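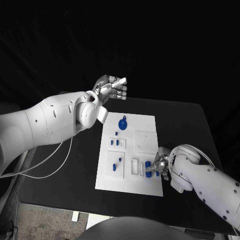
Gusside Community Workshops
Fire and General Safety Checklist, Tritesley Building
Period: December

1. Escape routes clear and signed
Satisfactory. Sign above the Balbridge Road exit replaced.

2. Fire doors close fully on release
Action required. 14 doors tested, 2 failing to latch. Hedlund to adjust closers.

3. Extinguishers in date and on brackets
Satisfactory. 17 units checked.

4. Emergency lighting
Satisfactory. Short test only; full discharge test due in spring.

5. Work areas and benches

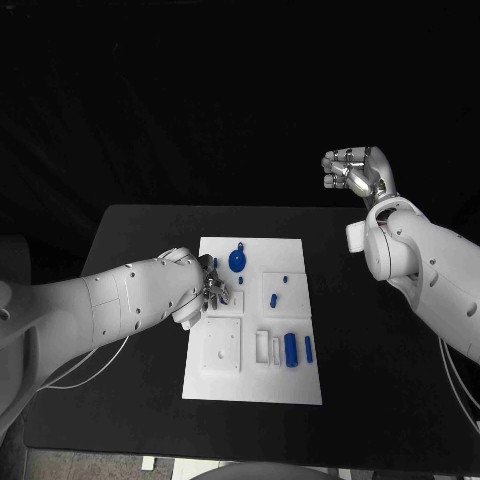 Black work table with white board, blue and white parts.

Comment: Users are reminded that materials must be put away at close of session. Some shelving in the store is overloaded and should be relieved before the next inspection.

6. First aid boxes
Action required. Eyewash in the ground floor box is past its expiry date.

7. Accident book
Satisfactory. Two entries, both minor, both signed off.

Overall result: Pass, subject to completion of items 2 and 6. Written confirmation to be sent to the Gusside office.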